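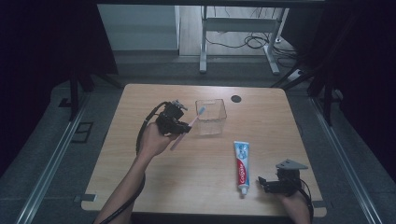

Notebook, Landora room, December, entry 24

Toothbrush and cup, square-sided type

Start 09:40. Present: self (D. Golob), Kastriot Stan until lunch. Idrisa Barasa to read over and initial.

Purpose: settle the holder for the bathroom set before the layout sheet goes to Teodora Stojanovska. Items on the list are one toothbrush, one cup, one tube of toothpaste. Nothing else goes on the table for this set.

Items as used

Cup: clear plastic, square-sided, walls slightly flared. Stands upright on the far half of the table, near the middle. Kept empty.
Brush: long handle, light pink; head pale blue.
Tube: Colgate, white screw cap, red band with the name. Lies flat on the near half, right of centre, cap towards the person seated.
Table: light wood, rounded corners. Small round black hole to the right of the cup and a little behind it. Useful as a fixed point for putting the cup back.

Observations

1. The brush is longer than the cup is deep by a good margin, so it always leans. With the handle at the bottom the weight sits low and the cup stays put. With the bristles at the bottom the handle end sticks out a long way, and a knock to it tips the cup. Kastriot tipped it twice with his sleeve.

2. A brush put in along a flat side slides until it finds a corner. Put in on the diagonal it stays where it is left. I would write "lean into a corner" on the sheet and leave the choice of corner open.

3. Which end goes down is not stated anywhere. The 2022 sheet says only "place toothbrush in cup". At home I put the handle down, Kastriot the same. Nataša Hodžić puts the bristles down when packing for travel, which is a separate case and should not be on this sheet. Ask Teodora for a ruling.

4. The clear wall is hard to pick out against pale wood from the seated side. The rim shows best, from its reflections. The blinds on the Uva side were half down all morning; with them fully up the rim was harder to find. Leave at half.

5. Tube position. Lying with the cap near, it can be picked up without turning the wrist. Tried it crosswise for a few rounds: it rolled slightly when the table was leaned on, then settled on its flat end. Went back to lengthways.

Alternatives tried

Round tumbler, Trịnh, from the kitchen cupboard. Heavier, does not tip, but the brush travels round the inside wall and finishes somewhere different each time. Rejected.

Wuvano holder with the slotted lid. Brush stands nearly straight. The slot is narrow and catches the bristles if the brush goes in head first. Also takes the tube, cap down, in the larger opening. Worth keeping for the shelf version of the set, not for the table.

Decision for now: square cup, no lid, tube left on the table.

Cleaning

Cup rinsed and dried with the lint-free cloth from drawer 4. Paper towel left fibres in the corners, visible against the light. Dishwasher not tried; the older cups from the same box went cloudy in it.

To do

Doina: redraw the layout with the hole marked as the reference point. Give the cup distance measured from its near right corner, not from the centre.
Kastriot: look in store 201 for a second cup of the same shape. If there is none, note the base width of this one so that we can match it.
Idrisa: check whether the sheet should say "tube" or "toothpaste". Both are used at present, sometimes in the same line.
Teodora: handle down or bristles down.

12:15. Items back in the tray, tube cap checked tight. Soap dish and flannel next, same table.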